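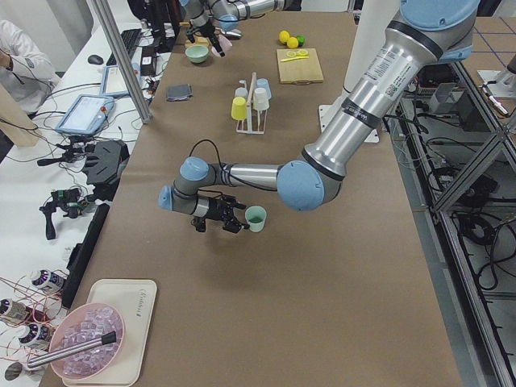
A subscriber wrote, at 6:52 in the morning:

> Has anybody else's tea gone wrong since October? We're on the Wakville
> side, top of the hill. Every cup has a skin on it now, like a pond.
> It breaks into little plates when you move the cup and leaves a brown
> ring halfway down that I have to scrub off. Same tea we've bought for
> years. I changed brands, no good. I bought a new kettle (a Tina, the
> tall one) and inside a month the bottom of it looked like a
> sidewalk. My brother-in-law says it's the tea bags and that they're
> all made of plastic now. My sister says it's the dish soap. I would
> like to stop buying things. Is it the water? And if it is, do I need
> one of those whole-house systems? The man who came out to quote was
> very nice and very expensive.

It's the water.

I could stop there, and I know there are people on this list who would be grateful, but you asked a second question and I've got opinions.

For those who have been throwing away the inserts in their water bill: Wakville used to run almost entirely off the reservoir, where the water was soft, slightly yellow in spring, and tasted of leaves. In October they switched the upper zone over to the Unbridge wells. Unbridge water comes up through limestone and brings a fair bit of the limestone along with it. The notice gave the hardness as 292, which is milligrams per liter as calcium carbonate, and which they described as "within the range customers may experience." I've experienced it. So has my shower head.

The skin on your tea is what you get when hard water meets tea and air. The calcium and bicarbonate in the water help the stuff in the tea that makes it brown to oxidize on the surface, and it sets up as a film. Milk doesn't prevent it and usually makes it worse. Stronger tea gets less of it, oddly, as it's a bit more acid. That's also why your relatives who take theirs black with lemon have been so smug through this whole business: a few drops of lemon and the film never forms. So your brother-in-law is wrong about the bags, at least on this charge, and your sister is wrong about the soap. Soap residue does something else, and you'd taste it.

The brown ring is the same material stuck to the side of the cup as the level goes down. Please don't go at it with steel wool. You'll scratch the glaze, the next ring will hang on harder, and by spring you'll be shopping for cups as well. Baking soda on a damp rag takes it off in a few seconds. So does a soak in warm water with a spoonful of citric acid, if you have a lot of them to do at once. Rinse well either way.

The kettle is fine too. I hate to say this after you've bought the Tina, but your old one was probably also fine. What's in the bottom is scale, and scale is chalk with ambitions. Fill the kettle halfway, add a tablespoon of citric acid (canning aisle, cheap, sold by people who seem to think you might want 9 ounces of it at a time), bring it to a boil, unplug it and leave it for twenty minutes. Put the acid in while the water is cold. I once added it to water that had already boiled and the thing rose up like a school volcano and went all down the cabinet. Vinegar works too, and then for two days everything tastes like a salad.

I do mine on the first of the month. Before October I did it when I remembered, meaning never.

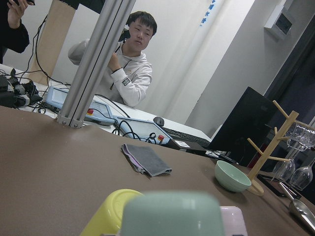
As for the whole-house system, I have no quarrel with softeners. My parents had one and it did what it said. You should know a few things before the very nice man comes back, though.

First, an ordinary softener swaps the calcium for sodium. That's good for the water heater and very good for the laundry. For drinking it's a matter of taste, and if anyone in the house is on a low-salt diet it's worth asking the doctor. Plenty of people have the kitchen cold tap left off the softener for that reason, in which case you'll have spent all that money and your tea will still have a skin on it. Ask him which taps he's quoting for. When he quoted me, I asked, and he had to go out to the truck for a bit.

Second, you have to feed it. Bags of salt are forty pounds each and the place for the tank is always at the bottom of a staircase.

Third, if all you mind is the tea, you can fix the tea. A filter pitcher with the right kind of cartridge will take out enough hardness to get rid of the film. I've got a Mollel, the plain one with the lid that doesn't close properly. Read the box before you buy, as some of them are only carbon, and carbon takes out the chlorine taste and leaves the calcium exactly where it was. You want one that says it reduces scale, or hardness, or limescale if it was boxed for the British. The cartridge won't last as long as the little light says it will. On Unbridge water mine is finished in 4 weeks, at which point the skin comes back and you know before the light does.

If you don't want a pitcher either, boil the water, let it stand until it cools, pour it off gently leaving the grit behind, and boil it again for the tea. Our kind of hardness is mostly the sort that drops out when you boil it. This costs nothing apart from electricity and your standing in the household. I did it for a couple of weeks in November and was asked to stop.

Some other things that came up last time this subject went around, so that we don't all have to type them again:

Magnets clamped on the pipe. I've read the leaflet. I've also read the other leaflet, from the other company, which says the first company has the magnets facing the wrong way. Keep your money until those two have sorted it out between them.

The dishwasher. White film on the glasses is the same chalk. Use the rinse aid, which I always assumed was a swindle, and if your machine has a hardness setting, turn it up. Mine was hidden in a menu you reach by holding down two buttons that aren't labeled. If the film won't come off with vinegar, the glass is etched and that's that.

Houseplants. Most of them don't care. Ferns and African violets will sulk. Rain barrel if you've got one. Don't give them softened water, they like the salt even less.

Hair. I'm not qualified.

Whether it's safe. Yes. Hard water is perfectly all right to drink and plenty of towns have had it forever. The utility's answer to me on this was prompt and polite and ran to a page and a half, and the part I needed was one line near the bottom. They also said they've got no plans to move the upper zone back. The reservoir side of town may get switched over as well, so those of you down by the river who've been writing in to say your tea is lovely might want to pick up some citric acid while the store still has it.

One question back to you. Do you know if you're above or below the pump house? I've had a note from a house just below it with no film at all, and another from across the street that has it as bad as mine, and I'd like to know where the line runs. The map on the utility's page shows the boundary going through the middle of the cemetery, where I can't get anybody to report.

If you'd like to test your own before spending anything, I have a tube of hardness strips and far more in it than I'll use. Write to me off list and I'll put a few in an envelope. Dip, count to whatever it says on the tube, and compare the colors by a window. Under the kitchen light they all look like the same shade of purple and you'll conclude you live in Unbridge.

And hang on to the old kettle if it hasn't gone out with the trash yet.

--
To leave this list, reply with the word LEAVE in the subject line. Replies go to everyone unless you change the address first, so please look before you send.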